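Lasoment Low Wire Practice Rig

Freestanding low wire for circus schools, youth programs and anybody training at home with the floor space for it. Two A-frames, one wire, one ratchet tensioner, four ground plates. No drilling, no ceiling points. Sets up indoors or on level grass.

We've sold this one for 8 years, and the current version is the one with the wider platforms. If you own the old narrow platforms they still fit, ask us for the adapter pins.

What you get
Pair of steel A-frames, powder coated black
Steel wire, 8 mm, with swaged ends
Ratchet tensioner with locking pin
4 ground plates with rubber feet
Pair of standing platforms, grip tape already on
Carry bags (2)
Printed setup sheet

Wire height adjusts in steps. Start on the lowest. Kids' classes mostly stay there all term and thats fine.

Price: $1,535 plus shipping. Schools and nonprofits, write before you order — there's a discount but the cart can't do it yet.

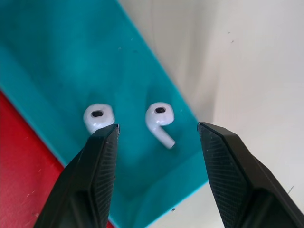 Frames go out in one long box, everything else in a second box. They don't always arrive the same day. Please check both before you set up, and look over the swaged ends first. Any fraying or a cracked sleeve, stop, dont tension it, send us a note.

Setup
Two people. 29 minutes is our usual time with the printed sheet in hand, longer the first time out. Frames first, plates second, wire last. Take up the slack by hand and then go to the ratchet. Pin in before anyone steps on. Mats both sides, full length of the wire, we don't include mats.

Check the tension again after the first few walks. New wire stretches a bit. Normal.

Works with
Justis platform covers, both sizes
Ríos balance poles and fans (sold seperately)
Priteo crash mats, the folding kind

Does not work with slackline webbing. We get asked a lot. The tensioner is made for wire only.
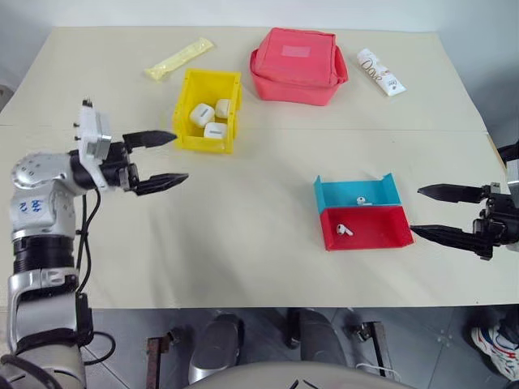

Page last changed: February

Care
Wipe the wire down with a dry cloth after class. No oil, no wax, it gets on shoes and then on the platforms. Store the wire coiled loose, never folded. Grip tape wears out first — replacement sheets are in the parts section.

Outdoor use OK in dry weather. Bring it in overnight. Rust on the wire means a new wire, not sandpaper.

Not for aerial work. Nothing hangs from these frames, no silks, no hoop, no trapeze. They are built for a load on the wire and that's all they are built for.

Stock
In stock, black only. Red frames are gone and we're not making more. Spare wires ship in 4 working days.

Returns: unused, in the original boxes, 29 days. Wires that have been tensioned can't come back.

Parts, replacement pins and setup sheet in Spanish: use the contact form and put "low wire" in the subject line so it lands with the right person.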